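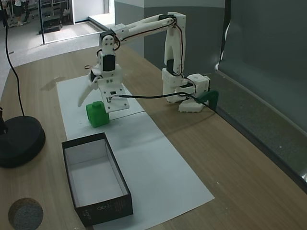 # Renting a work table at Drelley: frequent questions

**Who can rent a table?**

Any person over 18. You do not need to have a company. We have at the moment translators, two jewelry makers, students before exams and one man who restores accordions.

**What does it cost?**

A fixed table is 325 per month, with heating and internet included. A day ticket is 17. The key deposit is 49 and you receive it back when you return the key, also if you stayed only one month.

**Can I see the rooms before I decide?**

Yes, please write to Amra Krasniqi and propose two different times. Mornings before 10 are difficult for us. The entrance is from the Flendcombe side, through the yard, and the bell says "Todorova" (this is the old name of the house, we have not changed it).

**May I leave my things on the table overnight?**

On a fixed table, yes. On a day table everything must be gone at 9 in the evening. Lockers are in the corridor and you bring your own padlock.

**May I clamp or screw something to the table?**

Clamps are allowed if you put a piece of cardboard or felt under them. Screws are not allowed. If there is already damage when you arrive, tell Borislav Angelovski in the first week and he will write it down, so that it is not taken from your deposit.

**What about cables and extension cords?**

You can bring one extension cord per table. Please do not lay it across the walkway. Small loose wires should be picked up at the end of the day, they are easy to overlook and the vacuum cleaner does not survive them well.
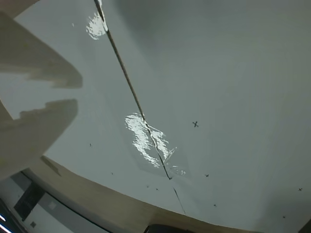

*A thin dark wire on a pale surface.*

**Is it quiet?**

In room 127 yes, there we ask for no telephone calls and no music without headphones. In the other rooms it is normal talking volume. Sanding and sawing is only possible in the yard.

**Can I receive packages?**

Small ones. Write your own name and "Drelley" on the address, otherwise the driver takes them back to the depot. We keep them for two weeks.

**How do I cancel?**

By email, one full month in advance. For the end of December please write already in November, as the office is closed over the holidays. Špela Milošević confirms every cancellation, and if you did not hear from her in five days, write again.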